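Robotics / Field Notes and Methods

4.2 Upkeep of the hand-held grippers

The Hunero pair was bought for a pilot of 100 recordings and had done 1660 by September, so most of what we know about looking after it was learned while it was failing. We report the routine in full, on the grounds that it cost us more afternoons than the learning algorithm did.

Each gripper has two fingers driven by a linkage of flat plates on pivot screws. The screws are the weak point. They back out slowly with use, and the first sign is a finger pad that meets its partner at a slight angle. On a sponge or a cup this does no harm. On a chopstick it is fatal, and we now treat chopsticks as our test gauge (Figure 6). The manual, written at Vusgate for an earlier model, recommends checking the screws "periodically." Ekrem Polat took this to mean yearly. After the loss of 126 recordings to a crooked left finger, we settled on every 200 closings, with a drop of medium thread locker on each screw and a night on the shelf before use.

Over-tightening turned out to be the more popular mistake. A screw turned until it feels safe will pinch the plates, and the fingers then open late. The person holding the tool makes up for this without noticing, and the policy trained on the data faithfully learns to be late as well. Nurhan Tekin's rule is to tighten until the linkage drags, then back off an eighth of a turn. We tried to replace her wrist with a torque driver and got worse results, a finding she has asked us to include.

The pads are cleaned with alcohol before each session and swapped when the edges go round. New pads grip too well for the first few closings, so we run them in on scrap dowel. Cables are left with a loose loop at the hand. Taping them flat looked tidier in the lab and pulled two connectors out of their sockets within a week.

Checks are made at the table where the tool will be used, with the objects of the day. An earlier bench test with a steel pin passed every gripper we owned, including one with a cracked plate. The person running the session closes the fingers on a pair of chopsticks, holds them over the cloth, and looks for slip or twist at the pads. If either shows, the screws are reset and the check is repeated before anything is recorded.

Figure 6. Grip check with wooden chopsticks held between the finger pads; second gripper at left.
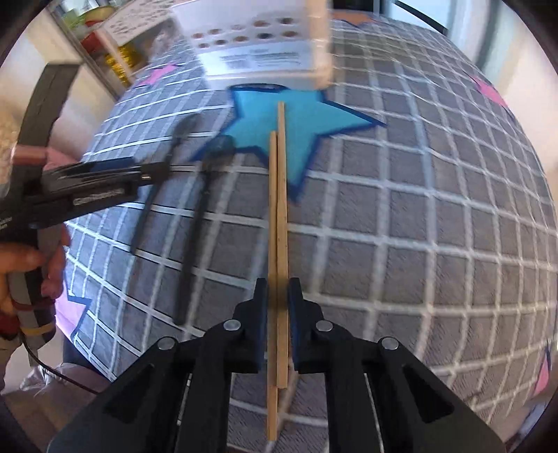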